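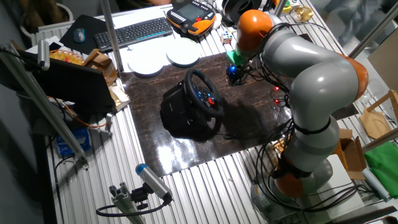 Bo-ram Hyun

Artículos / Percepción y materiales
julio de 2022 · 7 comentarios

Figura 1. Tablero marrón oscuro de acabado brillante y dibujo moteado, con una mancha de luz reflejada por debajo del centro.

3. El brillo en la elección de muebles domésticos

La bibliografía sobre preferencias de acabado suele tratar el color y el brillo como variables separadas. En las entrevistas de Pirnley esa separación se sostuvo mal. De los 101 hogares consultados, la mayoría llamó «oscuro» a un tablero mate y «elegante» o «sucio» al mismo tono en brillo, según la habitación a la que se destinaba. En la cocina predominó el segundo adjetivo.

Un acabado brillante devuelve parte de la luz en una dirección definida, y la mancha resultante (figura 1) cambia de sitio cuando el observador se mueve. En los tonos oscuros el contraste con el fondo es mayor, y varios participantes lo mencionaron al hablar de mesas colocadas frente a una ventana. El dibujo moteado apareció en las respuestas como un atenuante: disimula el polvo y las huellas, pero no el reflejo.

El cuestionario se pasó en noviembre, con luz natural escasa, y cada entrevista duró unos 10 minutos. Es probable que en verano las quejas por deslumbramiento hubieran sido más frecuentes. Tampoco se controló la orientación de las viviendas, aspecto que Zivov sí recoge en su inventario de 400 salones y que permitiría afinar la comparación.

Las diferencias por edad fueron pequeñas. Las personas mayores prefirieron el mate para la mesa de comer y aceptaron el brillo en aparadores y vitrinas, muebles que se miran de pie y a cierta distancia. Los datos por habitación se presentan en el apartado siguiente.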